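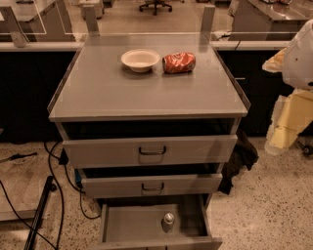

Bowl and soda can on the drawer cabinet

Kitchen tips for a youth exchange week

Filed under: Group Life, Food & Kitchen
Reading time: 2 minutes

I cook for youth exchanges at the Ustia house since many years, and each February new group leaders write to me with the same questions. I have put my answers together. They are for a group of 45 persons who cook in turns, but most of them will work also in a smaller kitchen.

Before the group comes, ask about allergies in writing and ask again on the first evening. Young people often leave the form empty and then they tell you at the table. Write the names on a paper inside the cupboard door, not on the outside where all guests can read it.

Calculate 100 grams of dry pasta for each person, and 87 if there is soup before. The second number looks strange, but Ülle Jõgi weighed the leftovers during a whole summer and I trust her. For rice I take less, and I cook it in two pots. In one big pot the bottom is burned before the top is soft.

If rice is burned, do not stir. Move the good part to another pot, put a slice of bread on top and close the lid for some minutes. The bread takes a part of the smell. Soak the burned pot overnight with warm water and two spoons of baking soda, and in the morning use a wooden spatula. Steel wool makes scratches and the next rice will stick faster.

Each country wants to make its national evening, and each needs the oven at six o'clock. Make the oven plan on the first day. Cold dishes can be prepared after lunch. Sevim Aydoğan taught me to let the teams cut all onions together in the morning and keep them in a closed box in the refrigerator, so only one team is crying.

Cutting boards: mark them on the side with colored tape, one color for raw meat. The tape must be changed often. If you can write on the wood with a soldering pen, it is better.

For the dishes, form mixed teams from different countries. When friends wash together they speak only their own language, and the glasses stay greasy. Wash glasses first, then cutlery, plates, and the pots last. Change the water when you cannot see the bottom of the sink.

Towels dry badly in a full house. Hang a rope in the corridor and boil the towels every second evening with a little washing soda.

On the last day do not cook anything new. Soup from the vegetables, omelet, bread from yesterday in the oven with garlic. Spices that are still closed can go to the next group, with the date written on the lid.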